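Reviews > Workshop > Grippers and End Tools
Home Reviews Guides Forum Contact
Last updated Tuesday, January 28, 2020

Puster two-finger gripper: review after a jaw fault

I bought the Puster in September to replace a pneumatic gripper on our bench arm. It is an electric parallel gripper with a 30 mm stroke, and it cost $429 from Pastevmont with the mounting plate included. We use it for small pick-and-place jobs: lifting molded parts out of a tray, turning them over and setting them in a test fixture. It ran without trouble for most of the fall. Then it failed in a way that I think buyers should know about before they put one to work.

Setup

Mounting took less than an hour. The plate was flat and the screws fit. The manual is thin but correct, apart from one wiring diagram that shows the signal pair reversed. Marijke Cuypers did our wiring and caught it before power-up. The configuration software is plain and only runs on Windows. You set open width, close width, speed and force, and the settings save to the gripper itself.

Grip force is adjustable in 10 steps. We stayed at step 4 for nearly everything. Repeatability was better than I expected at the price.

The fault

We were partway through a batch of 800 parts when the supply to the gripper dropped out for a moment. The arm has its own supply and kept moving. When power came back, the gripper ran its homing routine on its own, with no command from the controller. Homing on the Puster means opening fully and then closing fully. It let go of the part over the fixture, then closed hard on the fixture wall and stalled there, still pushing. The controller saw no error because the gripper reports "ready" as soon as homing starts, before it has finished.

Mark Anthony Dalisay was standing at the bench and hit the stop. His hand was clear. The stop cut the arm but left the gripper powered, and it stayed clamped on the wall until he shut off its supply at the switch. We lost one fixture and the fingertip pads.

I could repeat the homing every time by interrupting the supply with the jaws empty. Closing force during homing ignores the force setting. The manual mentions homing at startup in one line and says nothing about force.

Support

Pastevmont answered in two days. They sent firmware 42, which adds a setting called "Home on command only." It is off by default. With it turned on, the gripper stays still after a power loss and reports "not homed," and that part of the fix works. Homing force is unchanged.

Supply and stop wiring

The gripper supply should go through the same emergency stop circuit as the arm, and the Puster's quick start page should say so. It suggests plugging the adapter into any convenient outlet, which is what we had done. A consumer power strip is a poor place for it. On the type we keep on the bench, with the small blue rocker switches set right beside the sockets, a switch is easy to catch with a gripper finger or a sleeve, and then you have a power loss in the middle of a move. Ours now feeds only the bench lamp and a laptop.
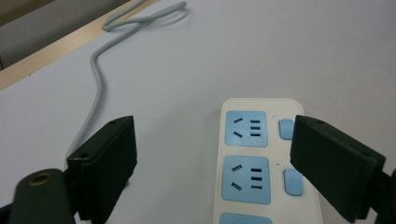 Compared with the Dizon we used on another arm, the Puster is faster and has the better software. The Dizon holds its last position after a power loss with no settings to change, and its ready signal means ready. I also looked at the Clurkau, but its stroke is too short for our parts.

Verdict

Three out of five. The mechanics are good and the fingers have stayed parallel. Update to firmware 42 before first use, turn on the homing setting, and put the supply on the stop circuit. Keep hands out of the jaws whenever the adapter is live. I will raise the score if Pastevmont makes the safe setting the default and limits the homing force.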